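队列

凌晨的告警响第三遍的时候我才醒。手机压在枕头底下,震得牙疼。

Niltero 的任务队列又堵了。

披衣服,开电脑,屏幕太亮,眯着眼敲密码,敲错两回。VPN 转圈。转圈。连上了。积压的任务数一直往上跳,像出租车的计价器,还是堵在高架上的那种。

值班群里只有一条消息,Jondport 那边客户发的:发货单出不来,你们是不是又升级了?

没升级。我回。想了想又删了。其实下午升过一点点,就改了一行,重试间隔从 300 秒改成 20 秒。我改的,我自己点的合并。当时觉得没什么,还下楼买了杯豆浆。

先看消费者。25 个进程,活着 7 个。剩下的不是死了,是在等,等一个永远不回话的接口。每个都攥着自己那份任务不放,超时,丢回队列,别人捡起来,再等,再超时。二十秒一轮。我把它们弄成了一群互相递烫山芋的人。

重启吧。手放在回车上没按下去。

上一次也是这样,重启完队列是空了,空得很好看,第二天财务打电话来问,那批退款呢?退款在内存里,内存没了。那时候我刚来 Niltero,没人骂我,师傅把椅子拉过来,坐下,说先看日志再动手。说完就回去吃他的面了。

他十一月走的。去了 Buenaventura,听说做支付,听说不用值班。走那天把一个本子留在我抽屉里,我一直没怎么翻,字太丑。

现在翻了。
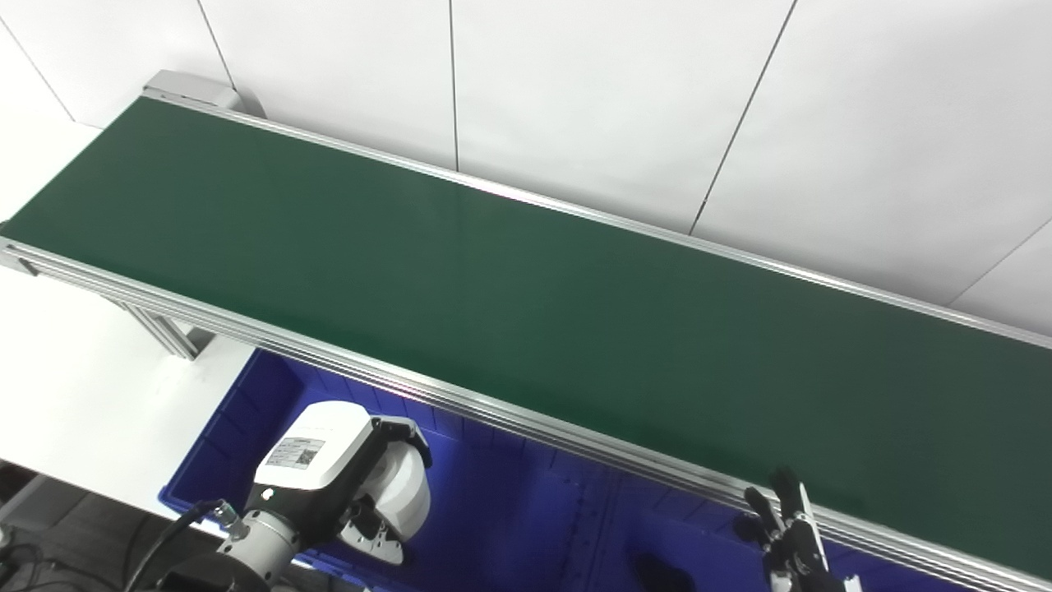
本子里夹着便利贴,第一张写的是 Curker 的启动参数。Curker 是他自己写的小工具,专门从卡住的进程里把任务捞出来,落到磁盘上。没文档,没测试,仓库最后一次提交的说明是"先这样"。我们都嫌它丑,开会说过好几次要换掉,每次都没换。

敲命令。报错。少一个参数。再敲。报错,路径不对。

第二张便利贴:路径不对的话看下一页。

我在椅子上笑出声来,笑完有点想哭,可能是困的。

下一页是一条长长的路径,中间有个字母看不清,是 a 还是 o,试了 a,不对,试 o。屏幕停了一下,然后一行一行往外吐。订单号,时间,重试次数。有一个任务已经被重试过好多好多次,一直没成,一直在排队。我盯着它看了一会儿。它也不知道接口那头早就没人了吧。

群里又响。Jondport:还要多久?

我回:在捞。

他回了个问号。

顾不上了。捞完,核对一遍,再核对一遍,把那一行改回去,间隔恢复原样,给接口加了个超时上限,再加一个失败几次就扔进死信队列的开关。手抖,提交说明打成了"修复从试间隔",懒得改。推上去。流水线跑,慢,今天特别慢。去厨房接了杯水,回来还在跑。

绿了。

然后才重启。一个一个来,不敢一起。第一个起来了,领任务,做完,领下一个。第二个。第三个。我把脸凑得很近,好像离近一点它们会跑快一点似的。

把捞出来的那些灌回去。数字先猛地往上一窜,心里一凉,然后停住,然后掉。掉得不快。可是在掉。

窗外有扫街的声音,竹扫帚,哗,哗。楼下早点铺的卷帘门拉了一半,卡住了,有人踹了一脚,上去了。

Jondport 发来一张发货单,没配字。过一会儿又发了一个:行了,睡吧。

没睡。打开复盘文档,日期填好,原因那栏写:本人修改重试间隔,未评估下游不可用的情况。写完看了看,把"本人"在的再确认一遍,没删。改进措施写了给 Curker 补文档。又觉得这话以前开会都说过,写出来没人信,就真的新建了一个文件,标题打上,第一行写参数,第二行写路径,注明是 o 不是 a。

写到第三行,想起来该跟他说一声。翻出对话框,上次聊天还是他问我工位那盆绿萝死了没。

打了一长段,删了。又打,又删。

最后发过去:你那个字母到底是 a 还是 o。

本来没指望他这个点回。结果过了没一会儿,对面显示正在输入。

"是 e。"

我愣住。回头去看终端,看那条路径,看刚才灌回去的那批任务。光标在那儿闪。

我把椅子拉近,先开日志。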